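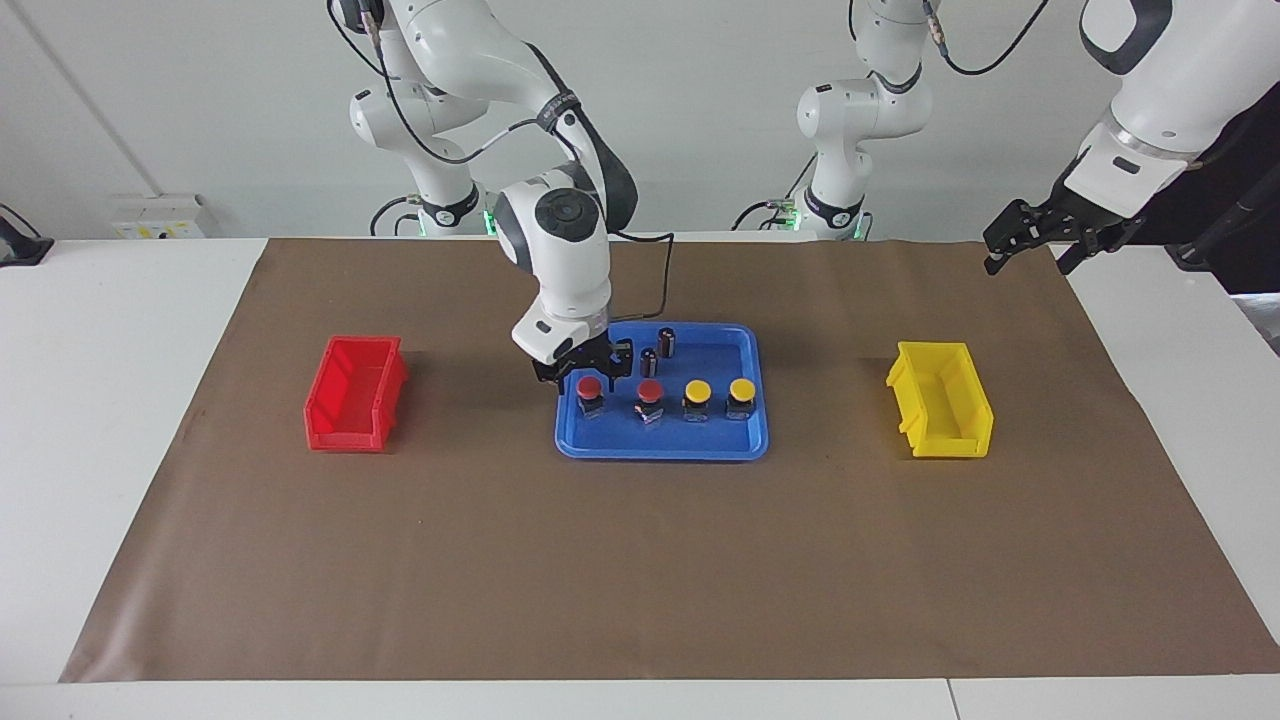

Two operators on the Dandari line asked, after reading the first version of this card, why the sort is taught with both arms when one arm could reach either bin. The short reply is that handing the whole tray to one arm gave long crossing motions, and policies trained on them drifted toward the middle of the table. The card now states the arm assignment explicitly.

# fivdale-button-sort

Teleoperated demonstrations of a two-arm color sort. Push-button switches start in a blue tray and go into the bin of the matching color: red caps to the red bin, yellow caps to the yellow bin.

## Contents

| Item | Value |
|---|---|
| Episodes | 600 |
| Held-out episodes | 43 |
| Switches per episode | 4 (two red, two yellow) |
| Arms | 2, parallel grippers |
| Control | leader-follower, joint space |
| License | research use only |

The 43 held-out episodes are not part of the 600.

## Task definition

- Bins are empty at the start of every episode.
- Right arm handles red caps, left arm handles yellow.
- The idle arm waits in the air behind its bin, gripper clear of the mat.
- Capacitors in the tray are distractors. They stay where they are. Touching one is allowed, lifting one is a failure.
- An episode ends when the last switch is released and both arms are back at their wait poses.

"Right" and "left" refer to the robot's own sides. Seen from the front of the table they are reversed, and the red bin is on the viewer's left. Version 1 mixed the two conventions in its metadata; `arm_id` has been corrected in all files.

## Collection

Operators drove the arms with the Shiferaw leader rig. Each one practiced until three clean runs in a row before recording. Switches are picked by the base or the cap, operator's choice, and the choice is logged in `grasp_type`. Order within a color is free.

The brown paper is replaced when it tears or shifts. Edge shape therefore varies between sessions, and we did not mask it.

## Known issues

- In 151 episodes the gripper opened early and the switch dropped into the bin from above the rim. These are marked `drop=1` and count as successes.
- Force readings from the left wrist are unreliable before the December recalibration. Use position only.
- Cap colors are always grouped in the tray, red on the robot's right. Policies may learn position instead of color. The `clindano` split shuffles the order and should be used for any claim about color.

## Loading

```python
from fivdale import load_episodes

eps = load_episodes("button-sort", split="train", drop=None)
```

Pass `drop=0` to leave out the early releases. Timestamps are in seconds from the first leader motion; the lead-in before that is trimmed.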